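4. Setting up the two-arm bench for a sorting run

These steps are for members of the Draltville robotics club who have already done the safety talk. The bench was built by students over one school year, and the software (Bidby) was written by other students the year after, so don't assume the two agree about anything.

4.1 Check that both arm bases are tight on the rail. Push each one by hand with the power off. If a mounting plate shifts, tighten its screws before you go on.

4.2 Follow the purple cable along each arm from base to wrist. It needs enough slack at the elbow for a full reach. Bidby has a "cable check" screen. It has passed arms with the cable pinched flat, so use your eyes.

4.3 Power up the left arm, then the right. Wait for the green lights on both wrists.

NOTE: Green means the wrist has power. The old version of this guide said it means "ready." I have seen no evidence for that.

4.4 Put the baskets against the back wall and lay out the items you plan to sort. Start with stiff things such as a book or a marker. Gaëtan Pichon's notes claim the grippers can handle loose wire, on the strength of 11 tries in April. Try it if you like, but write down the misses too.
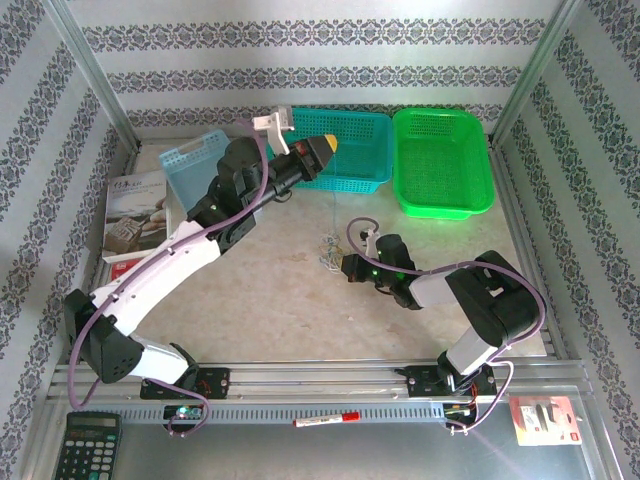 4.5 Run the homing routine one arm at a time. The menu offers "home both," and it is supposed to keep the arms out of each other's way. Bayu Mangundap and I could not find the part of the code that does this.

CAUTION: Keep hands and sleeves behind the front edge whenever either arm is powered. The stop button takes up to 2 seconds to act.

4.6 Load a task file and set the speed to 6. Higher settings look good at open house and drop more items.

4.7 Save the log when the run ends. Bidby reports a "success score" that counts any closed gripper as a grasp, including one closed on air. Go by what ended up in the baskets.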